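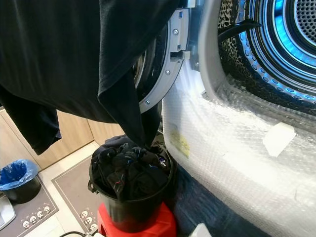
Black laundry by the open washer door.

I used to go through black T-shirts like paper towels. Three months in and they'd be that sad charcoal color, with the gray fuzz all over. Then my neighbor Darcy MacLeod, who has worn nothing but black since high school, walked me through how she does it, and I've been copying her ever since.

First, sort by color AND by fabric. Jeans are rough, and they'll scrape up a soft cotton tee if you let them tumble around together. Towels are even worse (lint!), so keep those far, far away.

Next, turn everything inside out. Yes, even the socks. Zip the zippers and do up the hooks on bras, but leave shirt buttons open so they don't pull at the holes.

Now the water. Cold, always cold. I run the short cycle on my old Zanetti with the spin turned down a notch, and it comes out fine. If something is really grimy, I soak it in a bucket of cool water with a squirt of detergent for thirteen minutes (Darcy's number, don't ask me where she got it) and then wash it like normal.

Use liquid detergent if you can. Powder doesn't always break down in cold water and you end up with white streaks across the back of your favorite hoodie. I like the Hestix one for darks – I pay $5 a bottle on sale and it lasts me ages. Go easy on it, though. I was pouring in twice what I needed for years, and the extra just sits in the fabric and makes it look dull. Skip the fabric softener too.

Drying is where I was doing the most damage. Hang your blacks inside, or in the shade if you've got a yard. Sun will bleach a black shirt faster than you'd think – I lost a really nice linen one that way last July. If you have to use the dryer, go low and pull things out while they're still a tiny bit damp.

And if something has already faded? A box of black dye works great on cotton, but read the label first. Polyester needs its own kind of dye, and the stitching will probably stay whatever color it is now.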